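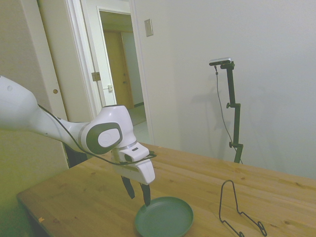 Fig. 1. Plate and stand task, side camera view. Fingers open over the plate rim.

Pelstead Plate-to-Stand: gripper finger comparison

Version 3, updated 23 February 2024
Maintainer: Marisol Ochoa

Summary

Episodes from one arm doing one task with two sets of gripper fingers. The task is to pick up a shallow round plate by its rim and set it upright in a wire stand. We recorded it to choose between the Oltton fingers and the Tistel fingers for dish handling. The set has 1,324 episodes. The Oltton fingers account for 836 of them and the Tistel fingers for the rest. The counts are uneven because the Tistel set arrived later.

What is in the set

Each episode has:
- side camera video, with the camera fixed for the whole session
- joint positions and gripper opening at every control step
- commanded targets from the operator
- a result label (placed, dropped, missed grasp, stopped by operator)
- the finger set in use

Episodes are stored one per folder. The folder name is the finger set followed by the episode number. Labels are in labels.csv at the top level, one row per episode. If a folder has no row in labels.csv, skip it and report it to Marisol.

Setup

The arm works over a wooden table. The plate lies flat at the start of each episode and the black wire stand is a short distance from it. A small sensor unit is mounted on a pole at the back edge of the table. Its data was used to check plate position during setup and is not included in this release.

All episodes were teleoperated with the Jaiswal controller. Speed was capped at 70 percent of the controller limit for both finger sets. Grip force was set once per finger set and left alone after that. The values are in config/force.yaml.

The start position of the plate was changed between episodes by hand. The stand was moved less often. There is no measured ground truth for either one.

Labels

"Placed" means the plate was in the stand and stayed there after the gripper opened and backed off. A plate that leaned but stayed up counts as placed. "Missed grasp" means the fingers closed without holding the rim. If the operator tried again in the same episode and got it, the label is the final result and the column retry is set to 1.

One person labeled everything from the side video. Close calls were watched a second time.

Using it to compare fingers

Do not compare raw success counts between the two sets. Use rates, and leave out episodes with retry set to 1 if you care about the first grasp. The operator also had more practice by the time the Tistel episodes were recorded, which helps those numbers by an amount we can't separate out.

The script compare.py prints the rates by finger set and by result. It takes the path to the data folder and has no other required arguments. Add --first-grasp to drop the retries.

Known problems

- The plate and the lower part of the stand can run off the bottom of the side view. The point where the fingertip meets the rim is usually visible, but the near side of the plate may not be.
- The plate is dark and the fingers are black. Segmentation models we tried often merged the two at contact.
- The cable along the arm moves with the wrist and sometimes covers part of the gripper.
- Gripper opening is reported by the controller and was not calibrated between finger changes. Treat it as relative within one finger set.
- Only one plate was used. We would not expect results to carry over to bowls or to heavier plates.

Changes

Version 3: fixed swapped labels in the Tistel folders, added the retry column.
Version 2: added the Tistel episodes.
Version 1: Oltton episodes only.

Questions and corrections go to Marisol Ochoa through the Pelstead issue tracker. Please give the folder name and the version you downloaded.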